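Print this page | E-mail to a friend

Getting the Laundry Folded (and Keeping It That Way)
by Hina Jatoi
Saturday, January 11, 2025

I used to let clean laundry sit in the basket until it was more wrinkled than when it went in. My mother-in-law still brings it up. So I've spent the winter getting my act together, and since a bunch of you wrote in after the stain column asking about folding and linen closets, I'm putting everything I've got on one page.

Shake first. I mean really snap each piece when it comes out of the dryer, corners in both hands, two good cracks. Towels come out fluffier, and T-shirts lose most of those little baked-in creases along the hem. It takes maybe a second per item and it saves me the iron on nearly everything except work shirts.

Fold on something at hip height. I did mine on the bed for years and my back hated me for it! A kitchen table is good, a countertop is better if you're tall, and the top of a front-loading washer is perfect for small stuff. Wipe it down first, please. I once folded a whole load of white pillowcases into a smear of apricot jam.

Big pieces go before small ones. Sheets, blankets and tablecloths eat up all the room, so get them done while the table is clear and you still have some patience left. For a throw or a kid's blanket, find two corners on the same short side, bring them to the other two, smooth from the middle outward, then fold in half again and in thirds. If it has a print on it I like the print facing out, so the kids can find their own without pulling the whole stack down.

Fitted sheets – yes, I know. Put a hand inside each of two neighboring corners, flip one over the other so they nest, then do the same with the other pair. Lay it down, tuck the elastic edge in until you have a rough rectangle, and fold from there. Mine never look like the ones in the store and I've made my peace with it. You can also stuff the whole set inside one of its own pillowcases, and then you'll never hunt for the matching one again.

Kitchen towels get folded in thirds the long way and rolled. They stand up in a drawer like that and you can see every one.

For the closet, I keep the heavy blankets on the bottom shelf, towels in the middle where everybody can reach, and spare sheets up high. A bar of plain unwrapped soap tucked in the back keeps things smelling fresh, and when it's dried out and hard it goes to the bathroom sink. Leave a little breathing room between the stacks. Anything going away until April should be completely dry, and I give it an extra 30 minutes on low just to be sure.

Next time: getting candle wax out of a tablecloth, which I now know far too much about.

Print this page | E-mail to a friend

READER COMMENTS (3)

Marcelle Besson: The pillowcase trick changed our linen closet! I write the bed size on the hem tag with a laundry pen too, so I don't have to open anything up to check.

Usman Zaidi: Does the soap work with wool blankets? We had moths last year and I'm nervous about putting them back on the shelf.

Khadija Ait Ali: Usman, I use cedar blocks for wool and sand them lightly when the smell fades. Wash the blankets before you store them, that made the biggest difference at our house.

RECENT TIPS
Stains: Grass, Gravy and Ballpoint
Sharpening Kitchen Scissors at Home
Quieting a Squeaky Drawer
What to Do With Single Socks
Cleaning the Lint Trap Properly
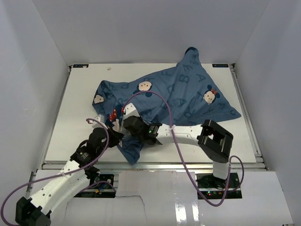

Issue 200, page 30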